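Skorstead or Brimia for a week in February?

Travel Talk > Coast and Islands > Trip Planning
17 replies

tidewrack
My wife and I have a week off in February and want to spend it by the sea. We don't need heat. We want to walk, eat fish, read, and sleep late. We have narrowed it down to Skorstead and Brimia. I have seen a lot of old posts on here saying Brimia was ruined by the big hotels and that Skorstead is what Brimia used to be. Is that still true? Neither of us has been to either. We would not have a car unless we really need one.

marlowe_k
Been to both, more than once. Skorstead has the better walking. The cliff path starts at the harbor and you can go north as far as you like. Brimia has the better food and it's easier to reach without a car. In February I would pick Brimia, because half of Skorstead shuts down after New Year.

oldferryman
I disagree with that. Skorstead does not shut down. The two places on the front close, and those are the two places tourists know. The bakery is open, the pub by the slipway is open, and the fish shop opens in the mornings. There are 2,000 people living there all winter and they eat like anybody else.

marlowe_k
Fair enough about the bakery. But the pub stopped serving food in the evenings last winter except on weekends. If you are staying in a hotel with no kitchen that matters. We ended up eating crackers in the room two nights out of six.

tidewrack
Would a rental with a kitchen solve that? We don't mind cooking.

Ruth Bellamy
Yes, get a rental. I have been going to Skorstead for 13 winters and I have never stayed in the hotel. The small houses on the back lane are cheap in the off season and most of them have a proper stove. Ask if the heating is included. Some owners charge for it separately and it can cost as much as another night.

One thing that has made a big difference for us is sending a box ahead. We fly, so we can't bring boots, rain gear, and a week of books without paying for extra bags. The owner puts the box in the hall and it's there when we arrive. Pack it full so the lid doesn't sag, and run the tape the long way over the middle seam. 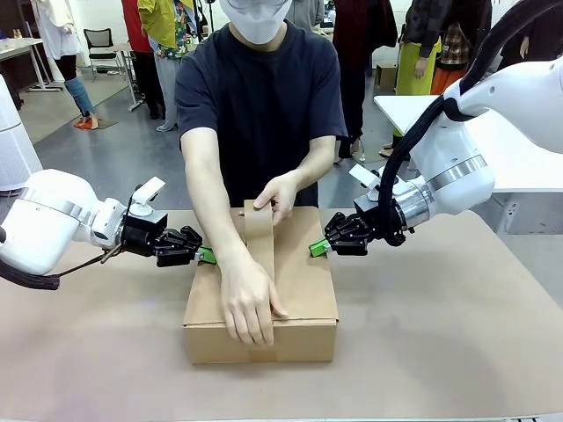 Taping down the lid, one hand at each end of the strip.

Send it two weeks early. The delivery van only goes over the hill a couple of times a week in winter and it doesn't go at all when the road ices.

oldferryman
Second the two weeks. I would say three if there is snow.

petra_inland
Does nobody else think mailing your boots is a lot of trouble for one week? Wear the boots on the plane.

Ruth Bellamy
I have worn the boots on the plane. I didn't enjoy it. Everyone can do what suits them.

gullwatch
Coming back to the original question. The old posts about Brimia are out of date. The developers bought the whole south beach and put up the three big hotels, that part is true. But the old town behind the market was left alone, and a lot of it has been fixed up in the last few years. If you stay up there you hardly see the hotels. The south beach itself is fine to walk on in winter when the loungers are put away.

The hotel prices also drop a lot. I paid 301 for four nights in the old town, breakfast included. In July that gets you one night and a bad mood.

marlowe_k
Which hotel was that?

gullwatch
The Lockwood. It's the narrow one next to the post office. Ask for a room at the back, the front ones get the delivery trucks from five in the morning. No elevator.

oldferryman
"Left alone" is generous. I knew Brimia before the south beach was sold. There were boats pulled up where the parking lot is now, and you could buy your supper off them. The families who lived along there got paid for their land and most of them moved inland, and now their kids take the bus in to clean rooms. The old town looks nice because it has been turned into rentals. I'm not telling anyone not to go. I just don't think it should be described as untouched.

gullwatch
I didn't say untouched. I said the buildings were left alone. My landlady grew up there and she is glad of the work. Before the hotels, she says, there was no work in winter of any kind and the clinic was closed. I think it's possible for both of these to be true.

Hayley Tapley
I live in Brimia, so maybe I can help a little. Both of you have a point. The winter bus, the clinic, and the new sea wall were all paid for after the hotels came. Rents also went up and my brother had to move out to Prustano. People here argue about it all the time and we won't settle it on a travel forum.

For tidewrack, some practical things. The market is on in the mornings only. The bus from the airport runs until early evening in winter, so don't book a late flight. The cafe at the end of the mole is closed in February for painting, same as every year. The soup place on the market steps is open and it's better anyway. For walking, take the bus to Prustano and walk back along the shore. It takes most of a day if you stop for lunch. Check the tide table first because one stretch is under water at high tide and the way around is steep.

tidewrack
Thank you, that is very useful. Is the Prustano walk muddy?

Hayley Tapley
The first part is. After the chapel it's sand and flat rock.

petra_inland
We did that walk last year and my husband went in up to the knee before the chapel. Bring spare socks.

marlowe_k
Ruth, question about the boxes. Do you ask the owners for tape and so on for the trip home, or do you carry it with you? I might try this for our spring trip. My other worry is damage. I had a box of wetsuits arrive open once and one glove was missing.

Ruth Bellamy
I put the roll of tape in last so it's on top when we get there, and then the same box goes home with us. It has to be in decent shape for that, so don't cut the flaps off and don't tear them. A few scuffs on the outside don't matter. Press the edge of the lid down hard before you tape it. If it springs back up you have too much in there and it will open on the way, and I suspect that is what happened to your wetsuits.
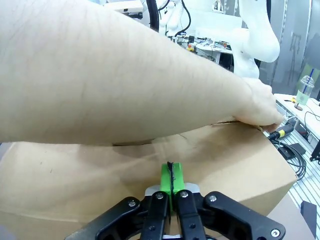
Hand over the far edge of the flap, with the lid still partly up.

Write the address on two sides. Put a piece of paper inside with the address on it too.

marlowe_k
Thanks. There were definitely too many wetsuits.

oldferryman
Moderators can split the parcel talk off into its own thread if they like. Tidewrack, have you decided? I can give you the name of the woman who handles most of the back lane houses in Skorstead, but I'd rather do it by private message.

tidewrack
We talked it over tonight. We are going to do four nights in Brimia in the old town and then three in Skorstead in a rental, if the buses connect. I can see a bus from Brimia to the Skorstead turnoff but I can't tell if anything goes down to the harbor from there.

Hayley Tapley
There is a school bus from the turnoff in the afternoon and it takes passengers. It doesn't run during the school break, and the break falls in February, so look up the dates before you book. Otherwise it's a taxi. The taxi driver lives in Skorstead and wants to be called the day before.

oldferryman
You can also walk down from the turnoff. It's downhill all the way and you'll see the harbor as soon as you're past the quarry. I wouldn't do it after dark. I'll message you the number for the houses.

tidewrack
Got it, thanks. I'll call her tomorrow and look up the school dates.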